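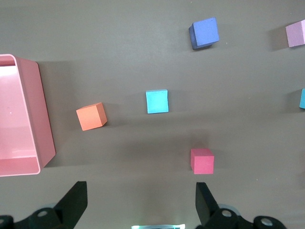 Soft blocks, big ideas: the humble foam cube gets its due

By Ingrid Pennington

Give a child a set of foam cubes and a tub to keep them in and you have an afternoon sorted. I say this as someone who has tested more toys than is reasonable, and who still gets a small thrill from tipping a fresh lot out on the table. Orange, cyan, blue, a pale lavender that everybody wants first! They land softly, they don't scratch the varnish, and you can drop one on your foot at six in the morning and carry on making the tea.

I went to see how they are made at Kaltside, a workshop in a former dairy built in 1933, where foam arrives in sheets the size of a double bed and leaves as cubes. The noise is wonderful, a sort of long sigh as the blade goes through. The density matters more than I'd guessed. Too light and the blocks skid away when a sleeve brushes them, too heavy and a tower of them comes down with a proper thud. The team tried 70 mixes before settling on the one they cut now, and the rejects still live in a cupboard by the door (I was allowed to squeeze them, and did, for longer than was polite).

Then there is colour. Zana, their smallest range, began with the usual red, yellow and green, and has since wandered off into much nicer territory. I'm all for it. Children who can name orange at two are perfectly able to argue over whether a block is blue or purple, and the in-between shades get them talking. My niece sorts hers into "morning ones" and "night ones" and will not be moved on the subject.

Don't overlook the tub. A good one is wide and low with rounded corners, so small hands can get right in, and it should be a colour you can spot under a sofa. Pink plastic does very well. Ours has also been a boat, a hat and a bath for a rabbit, and tidying up becomes a game of its own when you throw from the far side of the rug. My record is 105 cubes in one evening, over several rounds and with a fair bit of cheating.

For washing, use warm water and a drop of washing-up liquid, squeeze gently, and leave the cubes on a towel overnight. Keep them off the radiator, where the edges go crisp. Bite marks are permanent, I'm afraid, though I've grown fond of ours.

The next Zana colours are due in November, and I've already asked for a mustard.

Contact us | © Halvorsen Magazines | Back to top

Related
Wooden trains worth handing down
The Luron stacking rings, tried at home
Rainy-day games for a small kitchen
How to mend a much-loved bear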